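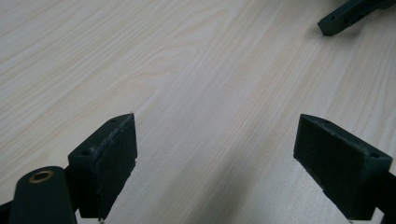 Jaws open over the bare table. Pad edge on the left finger is ragged along the top.

Tan > Shop notebook > Verkutance > Hand grippers

31 Jul 2020
Entered by: bench side, Tan

Pad and pivot check on the Verkutance hand grippers. The counter in Steno said 597 cycles when I pulled the log this morning. Britau's sheet says the pads are good for 1,000 before anyone needs to look at them. I don't believe the sheet. I also don't fully believe the counter, which logs a cycle whenever the jaw width crosses the threshold, so anyone fidgeting with the trigger between takes is adding to the total.

Looked at the contact faces first. The rubber is still covering the inner side of each finger. Specks and scuffs along the top rim, frayed edge on the left. I picked at it with a fingernail and it didn't lift, so either the glue is holding or I didn't pick hard enough. Wiped the pads with a dry cloth. The sheet wants alcohol. The last time we used alcohol the pads went shiny and slipped for a day, and the reply from Britau was that this was "expected behavior," so dry cloth it is until they explain what they were expecting.

Finger screws: checked for snug, not torqued. The bodies have that grainy printed finish and I have no faith in threads cut into it. If a screw turns freely, stop and tell the bench. Do not give it another quarter turn to see what happens. We saw what happens in June.

Pivots next. Brass inserts in the link ends, no oil. Someone wrote "light oil?" in the margin of the old setup page and I have crossed it out. Oil picks up lint, and there is cloth on the table for a good part of every session. Worked the linkage by hand through full travel a few times and felt for grit. Felt none, for what my thumb is worth as an instrument.

Then the close position, with the fingers over where the cloth meets the wood.

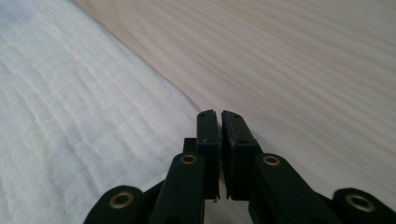 Notebook 2, p. 100

Jaws nearly shut, a narrow dark gap between them. Tip of the right finger looks a little worn or frayed. Scuffs on the left finger too, faint ones.

The gap is my real argument with the procedure. Step 4 has you close the jaws "until parallel" and then press zero in Steno. Parallel according to whom? From the handle side the right finger looks to me like it leans out slightly, but that could be the angle I'm looking from, and I'd be a fool to shim a finger over a viewing angle. Tried a strip of printer paper between the pads at full close. It dragged near the tips and slid more easily lower down. Did it again and got the same result, then once more and it dragged all the way. So the paper test is about as good as my patience.

Zeroed anyway. Steno read 645 raw at full open before the reset and 645 after. Either the old zero was fine or the reset button does nothing. I would like to see it fail once before I trust it. Plan: put a known spacer in the jaws, zero on it deliberately wrong, and see if the open reading moves.

To do
- Spacer test, before the next Verkutance session if the table is free
- New pads: we have one set left. Order from Britau and ask for the glue name in writing
- Move our own pad check to every 100 cycles, whatever the sheet says
- Reword step 4. "Until parallel" has to go, I just don't have a replacement yet
- Keep the crossed-out oil note crossed out

Left the pads on for now. Will look at that left edge again next time and compare.

Recent entries
Steno: trigger threshold, second attempt
Stripped finger screw, what we did about it
Alcohol wipe and slipping pads
Verkutance table setup, cloth side
Britau order sheet, spares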